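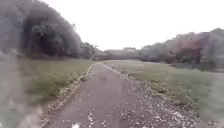
Mosis Path Survey Unit: review for estates and access teams

Prepared by Heather Laing, with field notes by Ruaridh Gourlay
Clalton Access and Paths Service

Purpose of the review

The Service looks after a network of narrow surfaced paths, most of them laid across open grassland and many of them in fair to poor condition. Inspection has until now been done on foot with a clipboard and a measuring wheel. The Mosis is a small wheeled robot, sold by Swanson, which drives along a path under its own control and records the state of the surface. The Service had the use of one unit through June and was asked to report on whether it should be bought, hired or left alone.

What is supplied

The unit comes in a single wheeled case with two batteries, a charger, a hand controller and a tablet mount. The tablet itself is not included, a point the order form does not make clear. The drive motors are made by Motomer and are sealed against rain. The printed manual runs to 52 pages and is well written, apart from the section on route files, which refers to menu names that have since been changed in the software.

Setting up

A first route took most of a morning to prepare. The operator draws a line on the map, sets a width on either side which the robot must not leave, and marks any gates or steps. Later routes were quicker. Alistair Dow, who prepared most of them, found that a line drawn slightly to one side of the middle gave better results than one drawn down the centre, particularly where the two sides of a path differ.

Such differences are common on our network. The asphalt path used for the longer trials has a raised concrete edge on the left, with broken rock and rubble lying along it, and a wide strip of gravel on the right before the grass begins. The surface between them is worn and dusty and carries loose pale stones. It was considered a fair test of a machine meant for ordinary paths.

Performance on the path

Steering was steady. On straight lengths the unit held its line and made small corrections without swinging from side to side. It treated the concrete edge as a firm limit and kept clear of it. The gravel was handled less well. Where gravel and asphalt lay level with one another, the software sometimes read both as path, and the robot moved over until the operator called it back. A narrower route width cured most of this, at the cost of more frequent stops.

Small stones were crossed without difficulty. Larger pieces caused a stop, followed by a slow detour if there was room. The size at which the unit stops can be changed, and we would advise new owners to leave it at the factory setting for the first few weeks. Mr Gourlay raised it on one run and had to lift the robot off a piece of rubble.

Dark marks on the surface were a weakness. The unit slowed for patches and stains as readily as for solid objects, then carried on once it had come close enough to judge. No harm was done, but a run over a heavily patched length takes noticeably longer than the brochure suggests.

Range was acceptable. We planned outings in stages of 500 metres, with a pause at the end of each to check the record, and changed the battery at midday. The controller kept its link at 100 metres in the open. Under heavy tree cover it dropped out sooner, and the robot stopped and waited as the manual says it should.

The survey record

The record is the reason for buying the machine, and it is good. Each run produces a map of the path with cracks, loose material and damaged edges marked and graded. Matěj Jurčo compared several of these with his own inspection sheets and agreed with most of the grades. The record was more thorough than his sheets on edge damage. It was poorer on plant growth at the margins, where short dry grass was often graded as bare ground.

Files can be saved in a form which our existing asset system accepts. Photographs are stored separately and must be matched by hand, which is tedious and ought to be put right.

Use among the public

An operator walked with the unit at all times, as the conditions of hire require. It gives way to walkers by stopping at the side, and its warning tone is low. Jessie Hepburn has asked that dog owners be given notice on signs at each end of a route, and we support that request.

Support

Swanson answered queries promptly by telephone and less promptly in writing. A replacement wheel cover arrived within the week. Training is charged separately.

Recommendation

The Service should hire a unit for the next inspection season and put off any purchase until the gravel fault has been corrected. Authorities whose paths have a firm edge on both sides may reasonably buy now. Those with mainly unsurfaced tracks should look elsewhere, as the grading software has no setting for them.

Route files and run records from the trial are held by the Clalton office and may be requested from Mr Dow.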